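Ramia Workshop Opens Its Sorting Cell Build to Members

FLEKOV, 9th March - The Ramia shared workshop announced today that its bin picking cell, a project built by members in their free evenings, is now open to every person who holds a workshop pass. The build started in November and is still in progress. Members can come to watch, to help with the wiring, or to write their own programs for the arm.

The cell is made for one job. It must take mixed small things out of a metal bin, one after the other, and put each of them in the correct place. For a factory with identical parts this is old work. For a workshop where every donated box contains something different, it is much harder, and this is the reason the members have chosen it.

"We did not want to build a machine that only works with clean cubes," said Lucienne Le Goff, who leads the project. "In our donation boxes there are garden tools, toys, cloth, pieces of plastic with no name. So we put exactly such things in the bin. Cloth is the worst. It has a different shape each time, and the gripper must go very low to take it."

The arm was bought second hand with the help of Van Dijk, a local dealer in used machines, who also organised the transport. The members have written their own control program, called Jovix. It has 2231 lines at present, and all of them can be read and changed by any member.

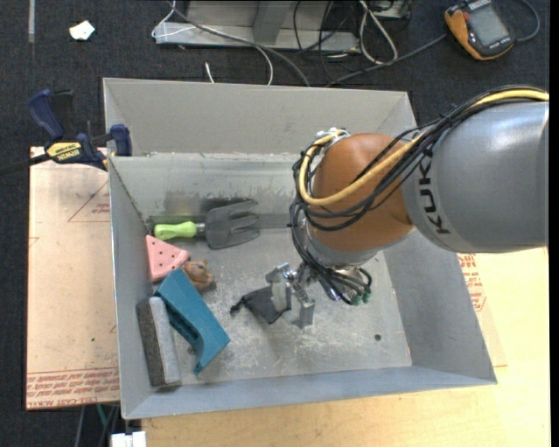
The KUKA arm over the metal bin, with the gripper close to a black fabric item. Among the other objects are a garden fork with a lime-green handle and a pink wedge with small dark holes.

Much of the cell is made from simple materials, and the group is not ashamed of this. An ordinary bar clamp grips at the bin. The table is wooden. Cables are still being moved from one place to another when somebody finds a better way for them.

"People ask me when we will make it beautiful," said Michalis Stergiou, who is responsible for the wiring. "I answer that first it must be easy to change. Last month we took the bin off 4 times to try another height. With bolts, we would still be looking for the spanner."

In the latest test series the group recorded 267 picks. The results are written by hand in the workshop logbook, together with the failed attempts, and members may copy them. The next step is a new set of finger plates with a softer surface, which Kjell Öberg is preparing on the workshop milling machine.

Members who wish to operate the arm must first follow a safety introduction. It takes 2 hours and is given in small groups by Milan Willems. No experience with robots is required, but participants should bring closed shoes and tie back long hair. Visitors without a pass are welcome to watch from behind the marked line.

The workshop is also looking for more objects to put in the bin. They should be smaller than a shoe box, without batteries and without sharp blades. Donations can be left at the front desk during opening hours.

Contact for press and for group visits: Roel De Haan, Ramia shared workshop, Flekov.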